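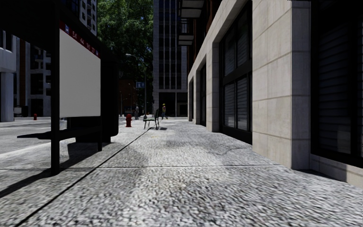 Sidewalk course in the simulator, bus shelter at left. Drive this one by hand before recording anything.

Tips for Driving Sidewalk Demonstrations by Remote Control

These notes cover recording demonstration drives for a small wheeled robot, using a gamepad and the simulator. They apply to the Privomik base with the Sudine driver station. Most of them carry over to a real sidewalk.

Before you start

Center both sticks and leave them alone while the station boots. The zero point is read at startup, and a stick held slightly off center will add a slow turn to every drive in the session.

Set the dead zone to 6 percent. Older gamepads may need more. Raise it one step at a time until the robot holds still with your thumbs resting on the sticks.

Check free disk space. A full folder stops the recorder without a warning on the driving screen.

Write the route in one plain sentence and keep it beside the keyboard: "Pass the shelter on its right, stay clear of the bench, stop before the tower." Use the same sentence as the label when you save.

Choosing a line

Pick the line you want copied and hold it. On a wide walkway there are many acceptable paths, and a model trained on all of them tends to wander between them. On the shelter course, keep the posts on your left and the stone pillar on your right, and split the gap evenly.

Look well ahead when steering. Drivers who watch the paving just in front of the robot make small corrections all the time, and the corrections end up in the training data.

Cross joint lines in the paving at a steady speed. Slowing at each one teaches the robot to slow at any dark line on the ground, including the edge of a shadow. Shadow bands get the same treatment: no braking, no swerving. If you catch yourself steering around one, discard the drive.

Posts, hydrants and benches

Start the turn early and make it shallow. Leave the same clearance on every pass. A hydrant is short and can leave the camera view before the robot is past it, so hold the turn until the rear wheels are clear.

Thin posts are easy to clip when they stand against a dark background. Record extra passes close to the shelter at low speed.

People

Treat a standing person as someone who may step off at any moment. Slow down, widen the gap, then return to the line. For a walking person, aim behind them. Stop fully if the gap closes, and hold the stop until the path is open. Waiting is part of the demonstration, so leave it in the file.

Recording

Begin each file with the robot at rest and end it at rest. Trim idle time at the ends only.

Keep drives short. Some 23 good ones on a single route will serve you better than one long tour with mixed goals.

Take a break after 10 drives. Tired thumbs show up as jerky throttle in the log.

Mistakes are of two kinds. If you drift and recover smoothly, keep the file and tag it "recovery." If you hit something, delete it.

Vary the start position by a robot width or so, and the heading by a few degrees. Identical starts give a robot that can only begin from one spot.

Checking the files

Open the log in the Greltex viewer and plot steering against time. Look for flat sections joined by smooth curves. A sawtooth trace means the dead zone is too small or the driver is overcorrecting.

The viewer loads 1000 samples at a time by default. Scroll to the end before approving a file, as late faults are easy to miss.

Compare the video and stick traces at the first movement. If the picture lags behind the stick, enter the delay under Offset and export again.

Back up the raw logs before trimming. Store them by route and month, with the gamepad settings in the same folder.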